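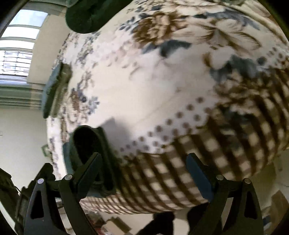 **Group 2 - final report, gripper comparison (hand-held)**
Doina Mladenović, Tudur Kemeys
Handed in Monday, tables still to be tidied

## What we were trying to find out

Whether the Delov fingers or the Plelta fingers are the better choice for picking soft things off a table, when both go on the same hand-held tool and get squeezed by the same people. Original plan also had a controller comparison in it. That got cut in March, see the end.

Both sets are linkage fingers with a padded tip, so on paper they look close. The Delov tip sits at a steeper angle and the pads meet at the front edge first. Plelta pads close flat. We thought flat would win because of contact area. Wrote that down before starting, so we're stuck with it.

## Setup

Tool held in one hand, camera on top looking down past the fingers. Wide lens. Table with a cloth on it, flowers and brown check, kept the same the whole way through. We wanted a busy background because the segmentation part of the project (other half of the group, seperate report) needs it. Also cloth moves when you drag on it, and a bare bench doesn't.

Objects were all soft or padded, no hard stuff. Placed by whoever wasn't holding the tool. Start each try with the fingers wide open, come down from above, close, lift to the height of the tape mark on the wall bracket, hold, put back.

Counted as a miss if:

- it dropped before the tape mark
- the cloth came up with it
- the holder had to tilt the tool past the limit to keep it (judgement call, Tudur did most of these so at least it's the same judgement)

## Results

274 tries in total, 69 misses. So a quarter of them failed, near enough, which is worse than the pilot. Pilot was done with one object, and an easy one.

Delov did better on anything with an edge to grab. Rims, loops, folded-over bits. The tips get under. Plelta did better on thick things lying flat, where you just want to squash from both sides. On thin flat things both were bad and Delov was bad in a more annoying way - it pinches the cloth too, every second go it felt like, and then the whole table setup has to be straightened.

So our prediction was half wrong. Contact area helps once you have hold of something. Getting hold of it is the hard part and flat pads are no use for that.

Green and dark objects were harder for the person as well, if you were working from the camera view only. Dark finger, dark object, hard to tell where the tip is. The blue pads help a bit. Would of been better with something brighter, yellow or so.

## Camera

Tried 2 mounting heights. The low one gives a nice close view of the tips but you lose the table edge, and Doina kept coming in crooked. High one shows the table edge and plenty of the room besides, window included. Glare off the pale part of the cloth was bad on the high mount in the afternoon. We ended up doing most sessions before lunch.

The lens bends everything toward the outside so don't try to measure off it without calibrating. We did for one session. Those numbers are thrown out.

## Problems

- Fingers came back from Bech with one pin tight. Plelta set, left side. Oiled it, better, not perfect. Might have cost it a few grasps
- Squeeze force not logged at all. Big hole in this report
- Only two holders, so no claim about other people's hands
- Controller comparison dropped, the board from Morton arrived too late to wire in

## Next

Log force. Repeat with the Delov linkage and Plelta-style flat pads glued on, if we can get spares. More thin objects. Ask about the bench arm for summer term, Tudur has emailed twice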